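Zorko Set-Up Guide, Part 6: Teaching the planner where things are

By now you should have both arms homed and the Zorko service running on the workstation. If you skipped Part 5 (hand-eye calibration), please go back and do it, I'll wait. Everything in this part leans on that calibration file, and I've lost whole evenings to chasing planner bugs that were just a stale transform.

I use the Dabbas perception node for detection and Gumomis for motion planning. Other combinations work too, but the menu names will be different from mine.

6.1 Start with the wrist view

1. Open the Dabbas panel and pick the wrist stream for the arm you want to set up.
2. Send the arm to its look-down pose and open the gripper all the way.
3. Wait for the exposure to settle, then press Freeze.
4. Click Draw Self Mask and trace the fingers and the black mounting parts along the bottom. Go a little wide! A mask that's too tight gives you phantom obstacles every time the light changes.
5. Save the mask under the arm's name. Each arm needs its own.
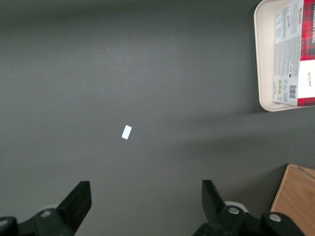 Wrist view with the fingers open. The small white piece on the gray tabletop is what the detector has to find.

Small flat things are where the default settings let you down. Under Filters, set the minimum blob area to 100 and run Detect again. If your target still doesn't show up, drop the height threshold one notch at a time until it does.

Note: printed packaging can split into a bunch of separate detections, especially when it has panels of small text. Turn on Merge Neighbors before you start fiddling with anything else (I always forget this one).

6.2 Check the grasp angle

6. Pick one object in the detection list and press Show Axis. You want the line to run along the long side of the object.
7. Press Propose Grasp. The finger markers should land on either side of that line, across the narrow part.
8. If the proposal is turned a quarter of the way around, swap Major and Minor in the grasp settings and try again.

For long objects lying at a slant, I leave Free Yaw on. For rounder ones the axis tends to jump from one detection to the next, so I turn on Hold Last Yaw and let it be.
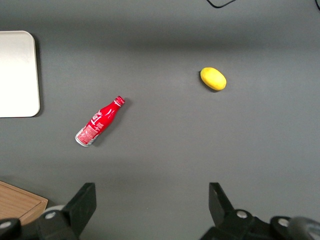 Once you're happy with the angles, save the whole lot as a profile. I name mine after the table and the date, so the one I'm working from is called Flulville 22 October 2024. Boring name, but I can find it again in December.

Caution: don't press Execute from the detection panel yet. That button sends the grasp straight to the arm and skips the collision check, and the check isn't set up until the next section.

6.3 Add the fixed view and build the collision map

9. Start the overhead stream on port 696 and confirm that it shows up in Gumomis as Scene Camera.
10. Load both arm models. The outlines should sit right on top of the real arms in the overlay. If they drift, redo the calibration.
11. Add a box for every large item that stays put. Type the sizes in by hand, because the auto-fit is generous in all the wrong places.
12. Set the padding to 19 mm for fixed items. Anything the arm is supposed to pick up gets no padding at all.
13. Press Build Map, then Dry Run. 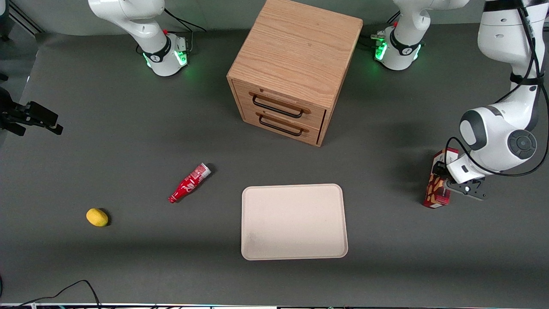
Dry Run plays the planned path in the viewer without moving anything, and I'd watch it from at least two angles before letting the arms go. Look at the wrist and the forearm as well as the gripper, since the planner is happy to swing an elbow over something tall. The wooden cabinet with the two drawers is the one I keep my eye on, sitting at the back of the table between the arm bases. I give it a box of its own and add a small extra one for each black handle. The low tray in front only needs a thin slab, otherwise Gumomis treats the space over it as solid and refuses to place anything there.

Note: cables aren't in the arm model. If yours hang in loops, add a soft zone along that side of the arm and set it to Slow.

14. When the dry run looks clean, set the speed to Low, keep a hand on the stop button and press Execute from the Gumomis panel.

If the plan fails with "start state in collision," look at your self mask first, then the padding. Part 7 covers running both arms at once.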